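March 28, 2023 - Tollix bench, two-arm rig, flower job

Picked up where the Tanditz notes stop. Left shoulder still had play in it. Pulled the mounting block, found two bolts barely finger tight, threadlocked all four and put it back. Homing offset on the left is now 1381 counts, was 1816. Wrote the new one into the config AND on the tape under the bench so we don't do this again in a week.

Right arm untouched. Don't touch it, it's fine.

Cables: left bundle snags when joint 3 goes past the middle. Gave it more slack at the elbow, rerouted nothing else. Loops look ugly but travel is clear now. Proper sleeve is on the Tramar order, if that ever shows up.

Then tulips. Handover first, left to right, over the middle of the table. Gripper force down to 17 percent both sides. At 25 it bruises petals, we know that from the practice bunch.

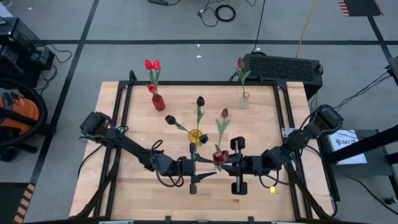

Red one between the two grippers, vases behind.

Notes from the handover runs:
- close right BEFORE opening left, wait 0.4 s between. Without the wait the bloom rolls.
- right finger wants the stem, gets petals. Stem is too short on this one for both grippers. Cut them longer next time!!
- approach from slightly below is better than level. Level knocks the yellow vase when the elbow swings out
- speed limit stays at slow, the fast profile makes the whole extrusion frame shake

Tried 9 handovers with the new offset before lunch. Six ok, two dropped, one I hit stop myself becuase the left wrist was heading for the glass. Better than last time but not good.

Leaves are the other problem. Stems are stiff enough that the grip position hardly matters. A leaf is all sail, grab it high and it just folds over. So gripping at the base now, as low as the finger tips will go. The notched tips help, flat ones let it twist. Checked from the wrist cam with the gripper closed on one.

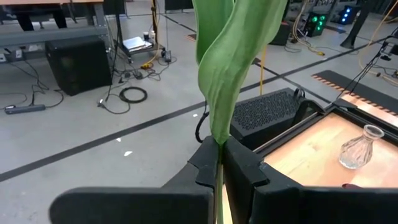

Danang Pattinasarany thinks the notch is too deep for anything thinner than this and wants a strip of silicone glued in, the soft kind Gaillard used on the fruit picker. Also says to stop tuning force by percent and read motor current, the percent drifts once the motors warm up. Fair. Will try the silicone on one finger only, so there's something to compare.

To do:
- silicone strip, left finger
- log current on both grippers, not just right
- longer stems
- re-check shoulder bolts after a full afternoon of runs
- print two spare notched tips, the old file is 0.5 mm too wide, use the one in the March folder
- wrist cam exposure, locked it by hand today, setting did not survive the reboot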